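Conveyor station, part 3: timing

The Dalik station is back on the bench for the November round, and most of this month went into timing. Our club entry has to take parts off a short belt and sort them, and anything we miss ends up in the green tray at the end. Grorkley rules count a tray part as a fault.

The first control loop was mine and it was bad. It polled the wrist camera every 90 ms and waited for two matching detections before closing the fingers. At full belt speed that leaves very little margin.
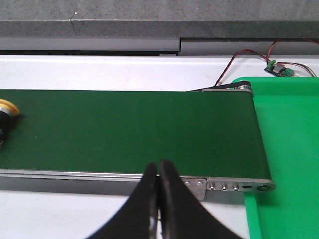

I moved the trigger to a fixed line in the image and dropped the second detection. Pick delay is now 30 ms plus whatever the Camov driver adds, and the driver is not consistent. Over 139 logged cycles it stalled 10 times, always right after a speed change. I suspect the serial buffer – flushing it before each command helps, but I don't have a clean test yet.

Belt speed is still open loop. The Rosenthal team runs an encoder on theirs and I would like to copy that before the next round. 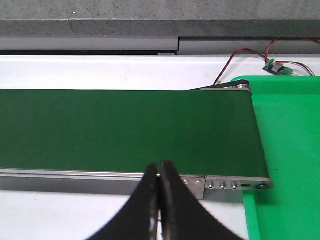 Gripper at the front rail, tray at the discharge end.

Still to do: log driver latency separately, then redo the wrist camera offset.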